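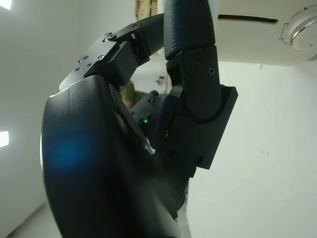
# Célula Moltgate -- README de montagem e manutenção

Início | Célula | Dados | Histórico | Contato

Por Yogesh Mittal -- junho

Leitura de 6 minutos

## Sobre este documento

Este README acompanha a pasta `moltgate/` do projeto Stovora. Descreve como a célula está montada, como se cuida da mão e da câmera do pulso, e o que deve ser feito depois de uma reparação, antes de gravar dados outra vez. Escrevi em português porque a equipe que usa a célula trabalha em português. Não é a minha primeira língua e peço que corrijam o texto diretamente no repositório quando uma frase ficar estranha.

Os procedimentos do braço estão em outro arquivo (`braco.md`). Aqui trato somente da mão, da câmera do pulso e dos cabos entre as duas.

## A célula

A célula Moltgate é uma cozinha de teste com um braço só. A mão é preta, com dedos articulados, e a câmera pequena fica montada no pulso, muito perto da palma. Por causa desta distância, a mão ocupa uma grande parte da imagem em quase todas as gravações. Isto é o comportamento esperado. Quem abre os dados pela primeira vez às vezes pensa que a câmera está mal colocada e tenta afastá-la; por favor não façam isto, porque a calibração inteira depende desta posição.

O suporte da câmera foi desenhado pela Dullum. O controlador da mão é o modelo Edet e fica no armário por baixo da bancada, com a ventilação virada para fora.

## O que se verifica pela câmera do pulso

Uma parte da inspeção pode ser feita sem parar a célula, só com a imagem do pulso. Na posição de repouso vê-se bem o seguinte:

- os parafusos do suporte plano na base do dedo que se dobra para a direita;
- os dois parafusos Phillips, um por cima do outro, na caixa da articulação do dedo vertical;
- o parafuso único na placa de ligação, mais abaixo;
- a almofada com textura de grade na ponta do dedo vertical;
- a luz verde pequena no mecanismo entre os dedos e a palma.

O reflexo azulado na casca da palma não é um defeito da superfície. Já recebi duas vezes a pergunta.

Os lados dos dedos que ficam virados para o outro lado não aparecem nesta câmera. Para estes é preciso desligar e olhar com a lanterna.

## Cuidado regular

No começo de cada turno:

1. Levar o braço à posição de repouso com o comando `repouso`.
2. Abrir a imagem do pulso e comparar com `ref/repouso.png`. A borda da palma deve cair sobre a linha de referência.
3. Fechar e abrir a mão 3 vezes, devagar. Escutar. Um estalo curto no primeiro movimento é normal quando a célula ficou parada durante a noite. Um estalo que se repete não é.
4. Anotar no `turno.log`, mesmo quando não há nada para anotar (escrever `ok`).

Depois de cada 3000 ciclos de fechar e abrir, o controlador Edet mostra o aviso `SRV`. O aviso não para a máquina. Pede-se, porém, que a manutenção seja feita no mesmo dia, e que o contador só volte a zero depois de ela terminar. Em um turno alguém zerou antes, o telefone tocou, e a mão continuou trabalhando sem manutenção até eu comparar os dois registros.

## Manutenção por ciclos

Desligar a mão no controlador e depois retirar o conector do pulso. Nesta ordem. Se o conector sai primeiro, o Edet guarda um erro de posição e pede a calibração completa, que é demorada.

**Parafusos.** Passar por todos com a chave manual, sem força. A chave elétrica está proibida na mão: as cabeças são pequenas e gastam-se depressa. Se um parafuso gira sem resistência, retirar, limpar a rosca, pôr uma gota de trava-rosca de força média e apertar outra vez. Deixar descansar antes de ligar.

**Almofadas dos dedos.** Limpar com pano úmido e sabão neutro. Não usar álcool -- ele endurece a borracha e depois os objetos lisos escorregam. A almofada troca-se quando a grade perde o relevo no centro, também se as bordas ainda estão boas. Para retirar, levantar pelo lado de baixo com a espátula de plástico. A nova entra com a grade alinhada ao comprimento do dedo.

**Palma.** Pano seco. A gordura da cozinha acumula-se na borda e muda o brilho, e um dos nossos filtros é sensível a isto.

**Cabos.** Verificar o laço entre o pulso e o suporte Dullum. Deve haver folga com o pulso rodado até o limite dos dois lados. A braçadeira fica no cabo e nunca na lente.

## Depois de trocar uma peça

Qualquer troca de dedo, placa ou suporte obriga a repetir a calibração da mão em relação à câmera:

```
moltgate calib --mao --camera pulso
```

O programa move cada dedo sozinho e guarda 190 imagens. Durante este tempo não se deve mudar a luz da sala nem passar em frente da célula. No fim aparece um valor de erro. Se a cor for verde, aceitar. Se for amarela, limpar a lente e repetir. Se for vermelha, quase sempre é o dedo que foi montado com a placa de ligação ao contrário; isto aconteceu a mim também, e a placa entra nos dois sentidos sem protestar.

Copiar o arquivo novo para `calib/` e não apagar o antigo. As gravações feitas antes continuam a precisar dele.

## Problemas conhecidos

**A luz verde da mão não acende.** Verificar o conector do pulso e depois o fusível do Edet. Até agora foi sempre o conector.

**O dedo vertical fecha com atraso.** Normalmente há sujidade na articulação. Soprar com ar de baixa pressão. Se continuar, trocar a caixa inteira, não abrir.

**A imagem treme quando a mão fecha.** O suporte da câmera está com folga. Apertar os parafusos do suporte e comparar de novo com a referência. Se a linha não coincide, calibrar.

**Zonas claras demais na imagem.** Há luzes fortes e parede branca no campo da câmera. A exposição está fixa de propósito. Não mudar para automática, também se a imagem parece mais bonita.

## Notas para quem usa os dados

As gravações feitas entre uma troca de peça e a calibração seguinte estão marcadas com `semcalib` no nome. Servem para ver o movimento, não para medir posições. O número de ciclos no início de cada gravação está no campo `ciclos`, e pode ser útil para quem estuda o desgaste das almofadas.

As numerações de botões de aparelhos que aparecem em algumas imagens não foram anotadas.

## Por fazer

- Desenho do laço do cabo, com medidas.
- Segunda espátula de plástico (a primeira está rachada).
- Traduzir as mensagens do Edet. `SRV` ainda confunde as pessoas novas.
- Confirmar com a Dullum se a versão nova do suporte usa os mesmos furos.

Dúvidas e correções: abrir um pedido no repositório com a etiqueta `moltgate-mao`, e juntar a imagem de repouso do mesmo turno.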